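Home Forums Student Projects Manipulation Help

Siltville Tech Robotics Club – Tabletop sorting, letters onto plate

Posted in April by kestrel_m

We are building a sorting task for the spring club showcase. The arm has to pick foam alphabet letters off a table and put them on a plate, one at a time. Wrist camera only, no overhead. Policy is a small behavior cloning network trained on teleoperated demos, 20 so far. It reaches toward the letters reliably. The grasp is where it fails. Usually it closes a few millimeters too high, or one finger lands on top of the letter and presses it into the table.

Things already checked: joint zero, camera-to-gripper calibration, latency between image and action. Calibration error at the table surface is under 2 mm. I would like opinions on whether this is a data problem or a hardware problem before we spend more evenings on demos. 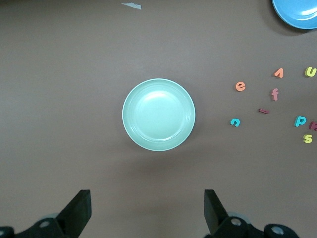
The letters are the hard part of this task, and the plates are mostly there as targets. Placing on a plate tolerates a large error. Picking a thin piece of foam that lies flat does not. In the current layout the letters all sit to the right of the mint-green plate, spaced irregularly with none touching, so clutter should not be the cause. The sky blue plate in the upper right corner is the alternate target for the second half of the task. We have not trained on that half yet.

Melur Teoh, our club advisor, thinks 20 demos is far too few and wants 2000 before we change anything mechanical. I am not convinced.

– kestrel_m

Reply from Boateng

Hardware first. Those flat rectangular tips are fine for blocks. For foam on a hard table you want a thin lip that can get under the edge, or compliant pads that can touch the table without stalling the motor. Print a set of tips with a 1 mm chamfer and repeat the same rollouts. If the success rate moves, you have your answer in one evening.

Reply from enent_

Disagree with the order. If a person can teleoperate the pick with the current tips, the tips are adequate and the policy is the weak part. What is your operator success rate? If it is close to perfect, chamfers are a distraction.

Reply from kestrel_m

Operator success is about 85 percent with me driving, lower for the newer members. Failed attempts are deleted before training.

Reply from enent_

Then part of the problem is there. Keep the recoveries. When the operator misses, lifts and tries again, that is the only data you have on what to do after a miss. With only clean demos the network has never seen a finger on top of a letter, so it presses.

Reply from Boateng

85 percent for the best operator is not adequate tips. That is a ceiling on the demos and you are training under it.

Reply from kudidden

Two separate points.

1. Depth. A single wrist camera looking straight down gives very little height information, and foam letters are nearly flat. Do you feed gripper height to the network along with the image? If not, do that before anything else.

2. Layout. If every demo has the letters on the right of the plate, the policy will learn "go right." Move the plate around. Put letters on the left and near the top. Change which way up they lie. The inverted "v" near the orange "e" needs a different wrist angle from the letter lying sideways nearest the plate, and you want both in training.

Reply from kestrel_m

Height is not an input at the moment, only the image and the gripper opening. I will add it. Point 2 is fair. Most of the demos have the letters on that side, it is the easier side for the operator to reach.

Reply from Boateng

Still print the tips.

Reply from enent_

Change one thing per run or you will not know which one helped. Height input, then recoveries, then tips. Run 20 rollouts for each on the same set of layouts.

Reply from kestrel_m

Height input is in and retraining now. With the old tips and the same demos it went from 6 successes to 11 in 20 rollouts. Still pressing on the short dark pinkish-red letter, the narrow one. New tips are on the printer in the meantime. Recoveries next.

Last updated: April, 9:40 pm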